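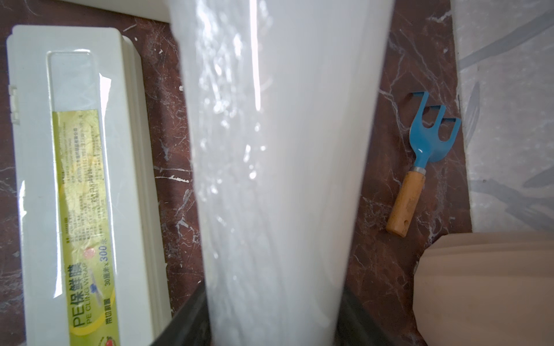 Home | Shop | Wraps & Films | How I Pack | Postage | Contact

Posted 12/08/2019 by Tania Marikar

The Wunico pallet and parcel film, small roll

I resisted stocking stretch film for years. I sell pottery supplies and secondhand studio ware, and I always figured that a box, some paper and a bit of patience would get anything anywhere. Then I bought a batch of tall slip-cast vases from the Govorier studio when they closed down (lovely things, very plain, narrow at the foot), and I had to get them out to people in one piece with their glaze looking the way it did on my shelf. Newspaper rubbed gray marks on them. Tissue slid off. Bubble wrap with tape was fine until the tape touched the glaze and left that sticky stripe that takes forever to get rid of!

So I tried the film, and now I use it on almost everything, and enough of you have asked me where it comes from that I've decided to sell it myself.

What you get

One roll of clear film on a cardboard core, 5 inches wide, 562 feet long. It's the thin kind that clings to itself and to nothing else, so no glue and no residue. The core fits the little plastic handle that I sell separately, but you don't need the handle. I lost mine in February and I've been pulling film straight off the roll with my thumbs inside the core ever since. My neighbor Gleice Lopes, who ships a lot of candles, swears by the handle and thinks I'm being stubborn. She's probably right.

The rolls come in two versions, standard and soft. The standard is what I'd point most people to. The soft one stretches further before it tears and is nicer on odd shapes, teapots especially, but it also wants to grab itself while you're working and I've wasted a fair bit of it by letting the loose end fold back on the roll. If you've got long fingernails, keep them clear of it. Once there's a nick in the edge, the tear runs all the way across.

How I use it

Wipe the piece down and let it dry all the way first. I can't stress this one enough. I once wrapped a bowl that I'd rinsed maybe ten minutes earlier, and the buyer opened it to find fog all over the inside of the film. No harm done to a glazed bowl, but if you did that with bare earthenware you could be looking at a musty smell or worse.

For a vase, start at the foot and go around twice in the same place so it grips, then work up in a spiral with each turn covering half of the last one. Don't pull hard. You want it snug enough to stay put and that's all. It'll look crinkly and a bit of a mess and that's okay, it's a dust and scuff layer, and you still need proper padding over the top of it. Please, please don't ship anything breakable in film alone. I had an email from a customer who did exactly that with a lamp base and I felt sick reading it.

When you get to the top, go over the rim once and press the end down with your palm. To take it off, find the end (hold it up to a window) and unwind. If you can't find the end, snip at the mouth of the pot where there's air under the film. Never run a blade down the side!

A few other things I've used it for: bundles of brushes, glaze jars with lids I don't trust, a stack of plates with paper between them, and a half bag of clay that I wasn't going to get back to for a while. For clay I do three layers and then put the whole lump in a bucket with a lid. Mirela Vieira, who teaches the evening class at Trindade, wraps handles on drying mugs with a narrow strip so they don't dry faster than the body, and she's talked me into trying that too. So far I like it.

What it isn't good for

Anything with cold-painted decoration or gold leaf. The film doesn't stick, but it does shift a little as you wind, and I've seen it lift a flake of leaf. Use acid-free tissue for those. I'd also skip it for long storage in a hot attic. I left a wrapped pitcher in mine over a summer and the film had gone tight and brittle and came off in tiny pieces. It took me an entire afternoon and a podcast.

It isn't food grade either, so keep it out of the kitchen.

Ordering

Rolls go out twice a week from Grekunia with everything else in the shop. You can add one to any pottery order and I'll tuck it in the same box if there's room. Unopened rolls can come back within 60 days. Opened ones I can't take, but if a roll arrives with a crushed core or a torn edge, send me a photo and I'll replace it. Orders over $90 ship free, handle or no handle.

Kelly Leite asked whether I'd carry the wide version for shelving units and furniture. Not right now, I'm afraid. The boxes are huge and I have one very full back room. If a few more of you want it, drop me a line and I'll put in a joint order.

Related: plastic handle for small rolls, acid-free tissue, double-wall vase boxes

Contact the shop | Postage and returns | © 2019 Tania Marikar | Back to top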